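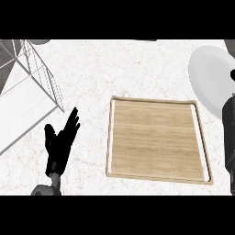
The tray, the plate, both arms. Simulator, Saturday morning, before Decha got in.

Run 38. Left hand open over the marble, right arm down by the plate, nothing moving. Usa had her finger on the space bar and hadn't pressed it.

"Go on then."

"I'm thinking."

"You're not, you're looking at the worktop."

She was. Lovely worktop. Veins in it and everything. The real one was a door on two trestles at the back of the Rindthorpe workshop, paint all over it, and the real arms were bolted to that with whatever Ewan had found in the bolt tin. But in the simulator they had marble. Ewan had picked it. Ewan had spent a whole evening picking it, in April, when he was supposed to be doing the wrist cables.

She pressed it.

Left hand came across to the tray. Slow, nice, fingers closing. Right hand came off the plate and down the other side. Both on the rim. Lift. Up it went, level, level – and then the left let go and the whole thing swung round like a gate and went through the plate. Not onto it. Through it.

"Same place," said Ewan.

"Same place."

He wrote it in the book. 38, same place. The page was mostly that.

Rain on the roof. Kettle somewhere. The Birneo entry closed at six and they needed one clean lift on film, simulated and then real, same tray, and the form said tray carried level between two hands, no drops. Entry fee 70 quid, non refundable. Usa had paid it out of the holiday money and Pongsak knew, becuase he'd been stood behind her when she typed the card number in. He hadn't said a word. He'd gone and made the tray. Sanded it twice, rounded the corners, put it on the door between the two arms and gone home on the bus.

"Is it the rim?" Ewan said.

"What about the rim."

"Ours is thicker. His. The real one."

She pulled up the numbers. Left finger force, flat, flat, flat, then nothing. Line 3031 in the log, every time. She'd read that line so often she'd stopped reading it. Grip timeout. Timeout, not slip. She sat up.

"Who set a timeout?"

Ewan went a bit pink.

"That was for the Talcombe demo. So it wouldn't crush the cup. Remember the cup?"

"Ewan."

"You said put something in."

"On the left hand only?"

"It was the left that had the cup."

She didn't shout. No time to. Found it, took it out, put it back in with a bigger number, because she did remember the cup, bits of it were still under the bench. Saved. Run 39. Finger on the space bar again.

Door banged. Decha, soaked, two bags of chips and a motor under his arm wrapped in a tea towel.

"Hirose had one left," he said. "He wanted 52 for it. Have we won?"

"Shut the door."

"Have we though?"

"Shut it, it's blowing on the real one."

He shut it. Stood dripping behind her chair. Chips smelled amazing. On the screen the hand was open beside the tray, same as it had been all morning, and down the room Pongsak's tray sat on the old door with a pencil line still on one corner where he'd missed it with the rubber.

She pressed the bar.

Across. Fingers in. Right hand down. Lift.

"Level," said Ewan.

"Don't talk."

"I'm only saying its level."

Past the place. Past it, and still going, the tray sliding over all that marble with a hand on either side, and Decha put the chips down on the keyboard.

"Decha!"

"Sorry. Sorry. Did it save?"

It had saved. She checked twice, then picked a chip off the return key, ate it and went to switch on the real arms.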